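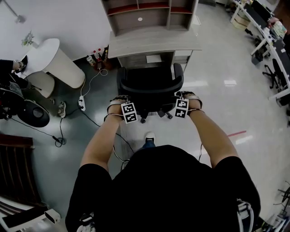 Subject: Re: [gamthorpe-tenants] Chairs and desks, upstairs workroom

Hi all,

Replying to the list so everyone has the same information.

> Is the black office chair by the grey desk spoken for? We're one short
> at Jatell since September. Also, is anyone dealing with the cables on
> the floor over there? I nearly caught a caster on them this morning.

The chair is free. It has a padded seat and back, armrests on both sides and a five-star base on casters. Wheel it over whenever you like, but please lift it over the cables.

The grey desk with the hutch is going too. It's 90 cm deep, so measure your doorway first. The small drawers underneath go with it. We paid $265 for the set and would take $90, or a swap for a filing cabinet. The sticker on the back panel of the hutch can be ignored, it's an old Petchrat inventory dot.

About the cables. The white power strip beside the desk will be moved up off the floor before the desk leaves. The bottles on the floor near the wall need to go to the kitchen or the recycling. If one is yours, please collect it by 4 pm, and leave the green plant where it is.

The long white desk in the main part of the room is staying, along with the monitors. So is the tall white shelving against the brick wall. Flaltimska has the lease on that side and the boxes on the shelves are theirs, so please don't borrow any for packing. 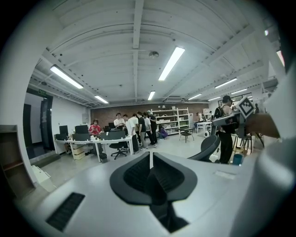 Main workroom, long desk at left and shelving at the back.

The beige storage boxes under the long desk are a separate matter. If you know what's in them, write to me off list. Anything unclaimed gets a label and goes down to storage unit 13.

Last thing, the colour of the replacement chairs. The supplier only has charcoal at the moment. I've told them that's fine.

Reply here if you want the desk.

Gamthorpe office
ext. 947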